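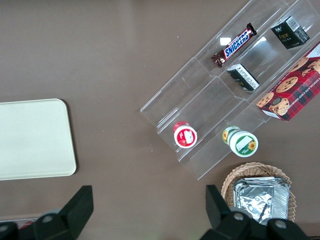

Counter displays, Flinddale: the three-tier stand

The Flinddale gallery covers small counter displays and the goods put on them. Stock is mixed on purpose: confectionery, biscuits, small boxed items and jars. These differ in height, weight and shape, and a stand that suits one of them may be poor for the next. Most entries have a line or two of notes. The stand on this page has rather more, as it is the type most often asked for.

Stand
Clear acrylic, three stepped tiers with transparent partitions. Sold as the Jero 58. The step is fixed and the partitions do not slide out. Supplied flat in the older version, in one piece now.

Surface
Plain brown tabletop with a matte finish. A gloss top doubles every edge of clear acrylic and makes the tiers hard to read from above.

Position
Set on the diagonal, not square to the table. Seen from the till side this shows more of each tier, at the cost of some counter depth. On a narrow counter, turn it back to square.

Upper tier
A Snickers bar, laid at an angle, with a small dark box beyond it. Bars in crimped wrappers slide more readily than card boxes when the counter is knocked. A strip of shelf liner cures this, but it shows through the acrylic and is left off at Flinddale.

Middle tier
Another small dark box, with fine white print. Print of this size cannot be read at counter distance. Where the item needs reading before purchase, put it on a hook or hand it over.

Lowest tier
Two small jars, one upright and one on its side. The upright jar shows its white lid and red label. The one lying down has a green-bordered label with a sunflower on it, and a second sunflower on the base end. A jar on its side presents the label better from above but takes up more of the tier, and a round one needs a partition to stop against.

Beside the stand
Chocolate chip shortbread, red box with a plaid pattern, leaning against the display. Biscuit boxes of this kind are usually too tall for the step of a Jero and are better kept off it. Leaning is acceptable for one box. For a stack, use the Pumphrey rack.

Tray and basket
The cream tray has rounded corners and a low raised rim. Trays of this pattern suit flat goods and loose change, and wipe clean. The light tan basket is woven wicker with a scalloped rim — decorative, but small items work their way down into the weave, and it collects dust. Brush it out; do not soak it.

Lighting
Acrylic throws small white glare spots, most often near the top of the stand. Moving the lamp to one side reduces them. Dimming it does little.

Cleaning
Lukewarm water, a drop of washing-up liquid, soft cloth. No window spray and no paper towel, both of which haze the surface in time. The display is stripped and wiped every Sunday after closing. The joints between partition and shelf need a cotton bud.

Sizes
The stand is made in 2 depths. The shallower takes goods up to 5 cm across on each tier. The deeper model is 21 cm longer from front to back and will not fit the Dullberg counter unit without removing the rear lip.

More in this section: wire racks, hook boards, Dullberg counter unit, Pumphrey rack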